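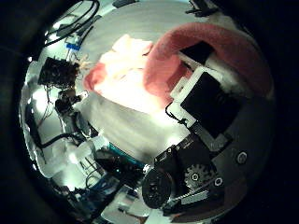
Photo: Grarnberg Textile Care, handling bench

How to Share a Bench With a Gripper and Keep Your Job Interesting

Print this page | E-mail this page

When the Skumordale shop got its first arm, the announcement promised we would be "freed for higher-value tasks." The first higher-value task was picking lint out of a gear. I have since written the instructions I wish had been taped to the wall.

Step 1. Find out what it's bad at. Ours, running the Shibata sorting routine, is fine with a stiff box and helpless before anything puffy. Soft goods squash and fold over themselves. Give it the hard stuff first and keep the pillows for yourself until it earns them.

Step 2. Look at the fingers before each shift. Check the pads for fuzz and the exposed gears for threads. Power off first. Use a soft brush and tweezers, and resist the urge to blow on it.

Step 3. Keep cloth off the cables. A towel will find a loose wire faster than you will. Route what you can behind the bench and clip the rest, leaving enough slack for the wrist to turn all the way around.
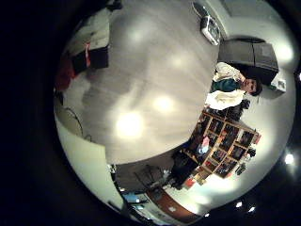

Step 4. Agree on who stops it. In our first month everyone assumed somebody else was watching, and the arm spent most of a lunch hour politely squeezing air. We now name one person per shift. That person does not also answer the phone.

Step 5. Log the misses. We did 1271 picks in February before anyone wrote down why the bad ones were bad. Four columns will do: what it was, what happened, who fixed it, how long it took. The last column is the one managers enjoy least, so fill it in carefully.
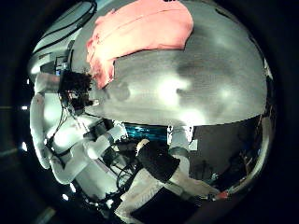 Step 6. Rewrite the job descriptions. Management at Grarnberg budgeted for around 4000 picks a month and budgeted nothing for the people who untangle things. If you now brush gears, name towels for a computer and restart a program at 7 a.m., get that on paper. "Folder" covered none of it. Mine says "handling technician," and after two meetings it came with a raise.

Step 7. Rotate. Watching a machine fold a washcloth badly is tiring in a way folding it yourself never was. Two hours is plenty. Then swap, go stack something, and let a coworker have a turn at saying "almost."

Questions about this page? Contact the shop floor desk, Skumordale | © Grarnberg Textile Care | Back to top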